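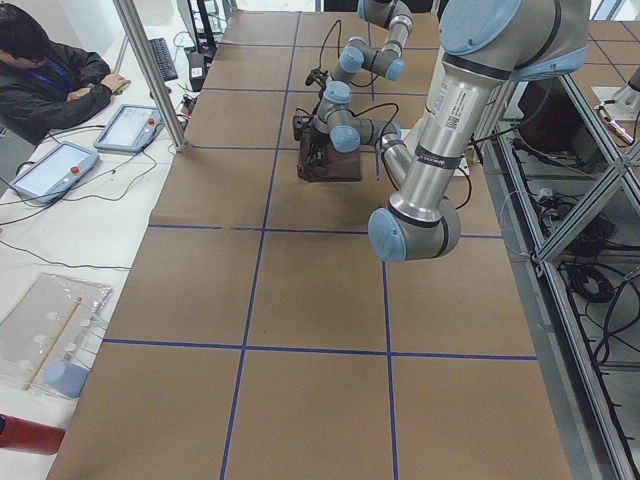

Friday, dye bench, wash trial on the Closside cotton. Second round with the cold reactive brown, same recipe as last time except the soda ash went in late. For laying out I want what the big table has now, kraft paper with blue tape run both ways to make rectangles, because the tape gives a straight line to square a hem against before measuring. Bare benchtop was no good for that. The numbers from the first round are suspect and I've struck them out.

Bath was 4 litres per piece, salt first, stirred every few minutes for the first half hour, then left. The Lyimo powder clumped again. Pasting it with a bit of warm water before it goes in the bucket fixes most of it, but there were still specks on two swatches. Strained the rest through an old stocking. 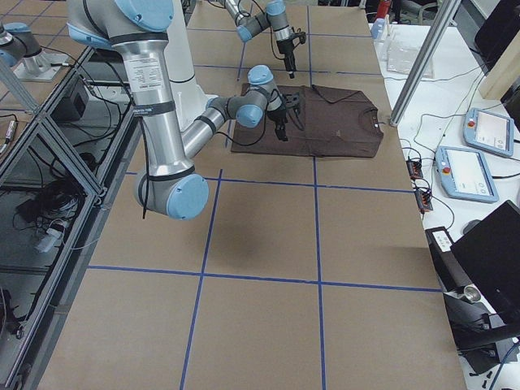
Rinsing took longer than the dyeing. Cold until the water was nearly clear, then hot with the Drurkier soap, then hot again. The sixth rinse still had colour in it and the seventh didn't, so I'm writing 7 on the card. Ching-wen thinks we could drop one if the hot soak was left overnight. Worth trying, but not on this lot.

Shrinkage: marked 300 mm on the grain before the wash, got 278 mm after the tumble dryer. That's a lot worse than line drying and worse than the Gruston jersey ever was. Crosswise hardly moved. I measured each one twice -- once straight out of the dryer and once after it had relaxed flat -- and the second reading is the one in the book.

Colour is a touch redder than the card under the tubes, fine by the window. Kwok-wai wants a grey scale reading before anyone calls it a match. Fair enough. Put the swatches in the dark drawer, not on the sill.

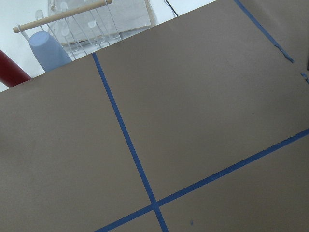
Still to do

Rub test, dry and damp, on the late soda ash pieces.
Order more salt.
Overnight hot soak, one swatch only, labelled properly this time.
Ask Ching-wen where the good steel rule went.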